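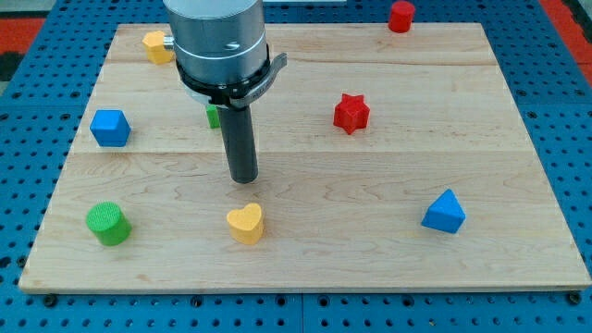
6 min read

3. Color Change in Soft Pastel After Fixing

Figure 1. Yellow, red, blue and green wooden shape blocks on a light wooden board.

3.1 Background to the tests

Soft pastel holds very little binder. Most of what the viewer sees is pigment and filler resting in the tooth of the paper, with air between the grains. Light scatters at each boundary between grain and air, and this gives pastel its pale, matte look. When a fixative is sprayed on the surface, resin fills part of that space. Less light is scattered, and the color becomes darker and often stronger. Artists have complained of this effect for as long as fixatives have been sold, but the complaints differ from one writer to the next. Some report that only the whites and tints suffer. Others say that blues are the worst, or that the trouble lies in heavy spraying and disappears if the can is held farther away.

The tests in this section were designed to separate three factors: the hue of the stick, the amount of white in the stick, and the amount of fixative applied. The question of how well each fixative holds loose pigment is treated in Section 4 and is mentioned here only where it bears on the color readings.

3.2 Materials

A set of 40 soft pastel sticks was used. The sticks covered four hue groups (yellow, red, blue and green) with ten sticks in each group, running from the full-strength color to the palest tint. All sticks came from a single maker and a single purchase. No grays, earths or blacks were included. Earth colors are of interest to many pastel artists, but the filler content of the sticks available to us varied too much for a fair comparison with the other groups.

Three fixatives were tested. Prilden is an acrylic resin in a fast-drying solvent. Lacson is a casein solution in water and alcohol, applied with a hand pump. Surkorier is a vinyl resin in an aerosol can, sold as a final fixative. All three were bought new and used within the same month.

The support was a 600 grit sanded pastel paper in a neutral off-white. Sanded paper was chosen over laid paper for its even tooth. On laid paper the pigment collects along the ridges, and readings taken a short distance apart can differ by more than the effect being studied.

3.3 Preparation of swatches

Each stick was applied to a square swatch through a card mask, using the long side of the stick, in two directions at right angles. The swatch was then tapped twice on its edge to remove dust. No blending was done with fingers, stumps or cloth. Blending pushes pigment into the tooth and changes both the starting color and the way the fixative spreads.

Six conditions were used for every stick: untreated, Prilden light, Prilden heavy, Lacson light, Lacson heavy, and Surkorier heavy. A light coat was one pass of the spray across the swatch in each direction. A heavy coat was three passes in each direction, with full drying between passes. Surkorier was not tested as a light coat. Its nozzle gave a wet, uneven spray on a single pass, and early trials left visible spots that could not be measured in a useful way.

The full set came to 240 swatches. A further 25 were made as repeats, drawn from all four hue groups, giving 265 in total. The repeats were prepared by a second person working from the written procedure alone, as a check on how much the hand pressure of one worker affected the result.

Spraying was carried out by Vilhjálmur Thoroddsen in the ventilated workroom at Trultgate. Swatches were laid flat during spraying and left flat until dry. They were then stored face up in shallow trays with no cover sheet in contact with the surface.

3.4 Measurement

Color was read with a handheld spectrophotometer before spraying and again after the swatch had dried overnight. The instrument was held just clear of the surface by a spacer ring. Contact readings were tried first and rejected, as the instrument picked up pigment from the untreated swatches and carried it to the next one. Three readings were taken on each swatch and averaged. Results were recorded as lightness, chroma and hue angle, and the overall difference between the two readings was calculated from these.

Untreated swatches were read on the same schedule as the treated ones. Any change in this group reflects handling, settling of the pigment and instrument error. The change was small in all four hue groups and showed no direction. It was used as the lower limit for what could be counted as a real effect.

A visual check was made after the instrument readings. Each treated swatch was placed beside its untreated partner under daylight lamps, and the viewer recorded whether a difference could be seen from normal easel distance. The viewer did not know which fixative had been used.

3.5 Results

Every fixative darkened the swatches, and the heavy coats darkened them more than the light coats. The order of effect for heavy coats, from least to greatest, was Lacson, Prilden, Surkorier. This order held in all four hue groups.

Hue group had a smaller influence than expected. Full-strength blues and greens lost more lightness than full-strength yellows, but the gap narrowed quickly as white was added and could not be measured in the palest sticks. The reds fell between the other groups. One red stick near the middle of the range showed a clear shift in hue angle with both Prilden coats, moving toward violet. The same stick did not shift with Lacson. We suspect that the colorant in this stick is slightly soluble in the Prilden solvent, but this was not tested further.

The amount of white in the stick was the strongest predictor of change. Pale tints darkened more than strong colors under the same coat, and the effect was plain in the visual check as well as in the readings. The tints contain a large share of chalk or a similar filler. Filler of this kind is white in air but becomes partly transparent when surrounded by resin, so that the colored pigment shows through with more force. A pale blue treated with Surkorier came close to the untreated reading of the next darker stick in the range.

Light coats of Lacson produced the smallest change. In the stronger sticks the difference could not be told apart from the change in the untreated group. In the tints it could be measured but was rarely noticed by the viewer.

The repeat swatches agreed well with the main set in the direction and order of effect. Their starting readings were more varied, mostly through differences in how fully the tooth was covered. Where coverage was thin, the paper contributed to the reading, and the apparent darkening was reduced. Thinly covered swatches should therefore not be read as evidence of a gentler fixative.

3.6 Limits of the tests

Only one layer of pastel was used on each swatch. Finished pictures often carry many layers, with fixative between some of them, and the darkening of a lower layer may be hidden or may even be wanted. The results apply most directly to a final coat sprayed over finished work.

Readings were taken the day after spraying. Casein films continue to change as they age, and some resins yellow. A second round of readings on the stored swatches was made in May and is reported in Section 5 together with the light exposure results.

The sticks came from one maker. Other makers use different fillers, and some sell tints made with titanium white in place of chalk. Titanium white keeps its covering power in resin much better than chalk does, and tints of that kind would be expected to darken less. Two such sticks were tried informally and behaved in this way, but they were not part of the measured set and are left out of the tables.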